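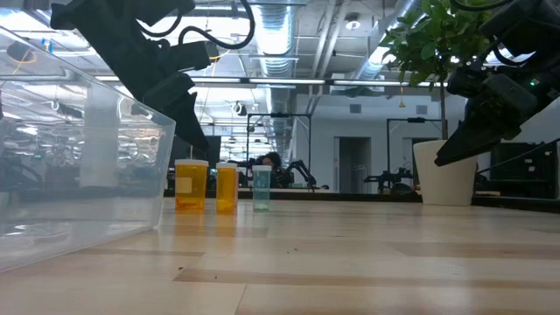

Sorting Pill Bottles at Home: Layout, Bins and Drop Checks

Home Projects Reports Course Notes Contact

Background

People who take several medicines often keep all the bottles in one drawer or on one shelf. When the bottles are close in size and nearly all amber, it takes longer to find the right one, and it is easier to pick up the wrong one. Our course project looked at whether a simple table layout with clear bins makes the weekly sort faster and less error-prone.

The project was done for the Household Tasks unit at Hestcombe. All bottles were empty and had been cleaned before use.

Materials

The bottles were small pharmacy bottles with push-and-turn caps. Most were amber with white caps, and one was a pale blue-green. We wanted at least one bottle that stood out by color so we could compare it with the ones that did not. The bins were clear plastic with straight sides and no lids. We bought them from Kivitz, who sell them for pantry use.

We picked clear bins over colored ones after a short trial. With a solid bin you have to lean over to see what is in it. With a clear one you can check from a chair – this matters for anyone who sorts while sitting down.

The floor
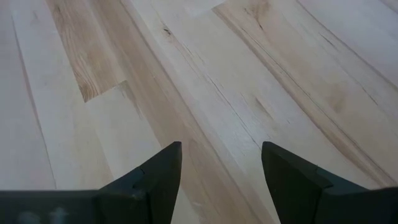 Report by a second-year student, Barkine group

Bottles get dropped. It happens in any kitchen or bathroom, and we decided early on that the report should cover it. On a pale hardwood floor an amber bottle is easy to find again. A white cap on its own is harder, especially if it ends up near a baseboard. Our advice is to keep the caps on during the whole sort and to look over the floor once at the end.

We also tried a thin rug under the table. It made less noise when a bottle fell, but the caps were harder to spot in the pile, so we took it away again.

Method

Each run began with 8 bottles placed on the table in a loose group, with gaps wide enough to get fingers around each one. Two bins went side by side in front of them. One bin was for morning medicines and one was for evening. The person sorting had a written list and moved one bottle at a time.

We did 200 runs over the term. Two were thrown out when the list had the same bottle on it twice, which left 198. In 49 of those, the bottles were lined up in a row at the start. The rest used the loose group.

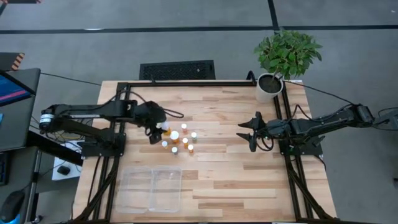 The loose group was slower to read but quicker to pick from, as a hand could come in from any side. With a row, people tended to knock the next bottle over when they reached for one in the middle. Tall, narrow bottles tipped more than short ones.

Results

Color helped. The blue-green bottle was hardly ever put in the wrong bin. Mistakes were nearly always between two amber bottles of close to the same size. A larger label facing the sorter fixed most of this, and so did a colored dot on the cap.

Bin position made less difference than we expected. Side by side worked well as long as the bins did not touch. When they did, people sometimes set a bottle down on the shared rim and it fell.

Further work

We would like to repeat the runs under dimmer light, as evening medicines are often sorted late. The Chaimongkol labels, which have raised print, should also be tested on the short bottles, where there is less room for them.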